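Terside matte coating is a two-part, water-based finish for interior wall panels. It is supplied by Lumitz in burnt orange, sky blue and deep blue, plus a clear base for custom tinting. The film is low glare and can be cleaned with a damp cloth and mild soap.

## Coverage and mixing

Combine the base and the hardener in the supplied container and stir slowly by hand. Power mixing traps air and leaves pinholes in the film. Let the mix stand before use, then stir again. Discard any material left at the end of the working time. Do not thin it with solvent.

Apply 2 coats with a short-nap roller. Sand lightly between coats and remove all dust. On dark shades, finish each panel in one pass from top to bottom, as overlap marks remain visible after curing.

## Color joints

Where two colors meet on one wall, coat the lighter shade first and let it cure fully. Mask along the joint, seal the tape edge with clear base, then apply the darker shade. Pull the tape while the second color is still soft.
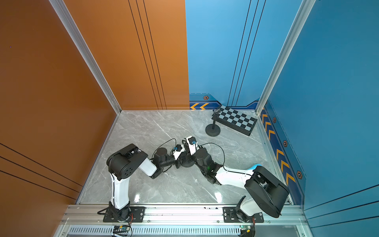 ## Ordering

| Item | Part no. | Pack |
|---|---|---|
| Terside, standard colors | 2557 | Base and hardener |
| Terside, clear base | 3279 | Base and hardener |

Custom tints are matched at the Fasamcombe plant from a physical sample. Screen colors and printed charts are not accepted. Tinted orders cannot be returned.

Store both parts upright, sealed and above freezing. Frozen base separates and cannot be recovered by stirring. The batch code is printed on the lid; quote it in any claim.

Technical questions: Carola Eichhorn, coatings desk. Trade accounts: Florin Filip. Orders placed before noon are packed the same working day.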